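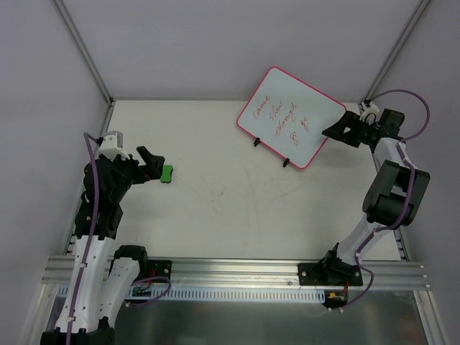
Brusen passa a fornecer quadros brancos de mesa com moldura colorida

A Brusen vai incluir no catálogo de agosto uma série de quadros brancos de pequeno formato, destinados a uso sobre a mesa. A série chama-se Vemell e será vendida inicialmente a escolas, bibliotecas e escritórios, em caixas de 50 unidades. A venda avulsa fica para uma segunda fase, ainda sem data.

Os quadros têm 300 milímetros no lado maior e moldura em rosa-avermelhado, verde ou cinzento. A superfície é lisa, sem pauta nem quadrícula, e aceita marcadores de base alcoólica. A moldura é arredondada nos cantos e permite apoiar o quadro inclinado contra um suporte, um livro ou uma parede. O suporte próprio, de arame dobrado, é vendido à parte.

Segundo a empresa, a superfície foi submetida a 1000 ciclos de escrita e apagamento com marcador vermelho e preto. O vermelho foi escolhido por ser a cor que mais mancha nos modelos anteriores — sobretudo quando o texto fica vários dias no quadro. No final do ensaio restava uma sombra ligeira nas zonas de traço mais grosso, removida com um pano húmido. O relatório não abrange marcadores permanentes.

Os ensaios de leitura foram feitos com frases curtas manuscritas, distribuídas por três ou quatro linhas, em letra de imprensa e em cursiva. Com o quadro na vertical, as duas foram lidas sem dificuldade do outro lado da mesa. Com o quadro rodado na diagonal, a cursiva exigiu mais tempo, em especial nas letras com laçadas. A ficha técnica recomenda, por isso, letra de imprensa para avisos e instruções que devam ser lidos de passagem.

A Dolan, que distribui a série, montou uma mesa de demonstração com tampo branco e fundo claro na sua sala de amostras. A distribuidora refere que o contraste da moldura ajuda a localizar o quadro em superfícies da mesma cor, problema frequente nos modelos de rebordo branco ou em alumínio. A sala pode ser visitada por clientes profissionais, mediante marcação, a partir das 9h30.

A primeira encomenda é de aproximadamente 700 quadros, com prioridade para os clientes que já tinham reservado o modelo anterior. Este último, o Flallia, de moldura cinzenta e formato quadrado, deixa de ser produzido quando terminar o stock. Os suportes de arame do Flallia servem na nova série; as capas de proteção não, devido à diferença de espessura da moldura.

As esponjas e os marcadores continuam a ser encomendados em separado, com as referências atuais. O prazo de entrega indicado é de duas semanas.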